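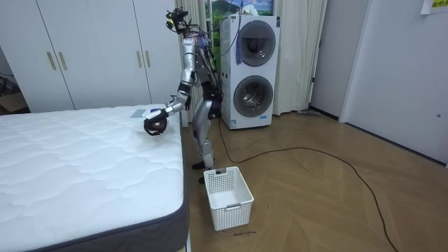
Filed under: Robotics club

Second term with the club and I finally have enough notes to write something up. I joined in May because Reiko Ikeda told me they were short on people who could write code and didn't mind sitting on the floor. Both are true of me.

The project this term is laundry. Zübeyde Akyol, who runs our group, picked it after the last lot spent a whole term getting a robot to walk between two lines of tape. She wanted a job that people do at home. Ours is to pick up small things from the top of a bed and get them into a basket on the floor. Folding is for next year's students.

We work with the full humanoid, legs and all, in the room set up like a bedroom. It has a mattress with no sheets on it, a tall white wardrobe and a stacked washer-dryer against the curtains. The washer-dryer is not part of our task yet. Reiko would like it to be.

The basket is a plain white plastic one with a grid of square holes in the sides. Its place is written on the floor in front of the robot's feet. Early on we let it sit wherever it ended up and then wondered why the same code gave us different results each morning. Now it goes back to its spot before each run and we write down if it got kicked.

Our software has two halves. Mine is the reach, which we named Brindovari after a typo in Reiko's notes. It takes a target point on the mattress and works out how to get the arm out over the near edge and down without the forearm hitting the side. The other half is Roditz, which handles the hand. Roditz decides how far to curl the fingers and when to call it a grip. The two halves were written by people who didn't talk much for the first month, and you can tell. Mine reported the hand position at the wrist, and Roditz expected it at the palm. We lost five sessions to that.

The hard part of the reach has been balance. With the arm out over the bed the weight moves forward, so the knees have to stay a bit bent and the hips have to give some back. If I ask for a point too far across the mattress, the planner is supposed to refuse. For a while it said yes to everything. Now there is a limit in the settings file, and the far corner is out of bounds until we have the stepping code sorted.

Quilting is the other problem. The top of the mattress is padded in wavy channels, and a small item can settle into one. Roditz used to come straight down and close on fabric. Zübeyde suggested a slower approach that stops short of the surface, waits 300 milliseconds, and then closes. It's better. It still grabs a pinch of mattress sometimes and I don't have a fix for that.

We share the room with the Sarıgül group, who are doing doors. They get the mornings and we start at 1:00 in the afternoon. The rule is that you coil your cables before you leave, and both groups break it.

The club demo is at the end of term. The plan is eight pickups in a row with no one touching the laptop. Before then I need to clean up the settings file, write the part of the report on the planner, and get Reiko to merge her branch. She says it's nearly ready. I'll post the results when we have them.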